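Basket or solid bin for sorting small stuff?

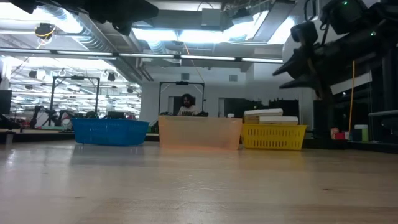
Plandwood, July 24, 2021

dnavarrete
We keep three bins along the back of the table: a blue basket with a grid side, a taller orange one with solid walls, and a yellow basket with slots. I have to order more for the second table and want one kind this time. Which would you get?

grarex_fan
Solid. Small parts go through slots. I lost a bag of M3 washers that way, 23 of them if I remember right.

tall_order
Disagree. With baskets you can see what's in them from the side without getting up. The orange one lets some light through but you'd still have to look over the rim.

Gebremedhin E.
Depends on what goes in. Cables and cloths, basket. Screws, solid. I wouldn't put a tall bin in the middle either. Low ones in front of where people sit.

dnavarrete
Mostly cables, tape, and empty boxes. The white boxes piled on the yellow basket are waiting to be filled.

tall_order
Then don't stack on the basket. You have to lift the whole pile to get at anything inside. Put the boxes on a shelf.

grarex_fan
Stacking is fine if it's flat and light. We've had about 30 on one for months.

tall_order
And the top one in hers is tilted already. I'd also move that cup next to the pile.

dnavarrete
Cup can move. Shelf is a maybe, the wall side is full.

Gebremedhin E.
Clovideck sells the slotted kind in packs of 2. Measure the rim first, mine were wider at the top than the listing said and didn't fit side by side.

dnavarrete
OK, baskets for the cables and one solid bin for the tape. Will measure before I order.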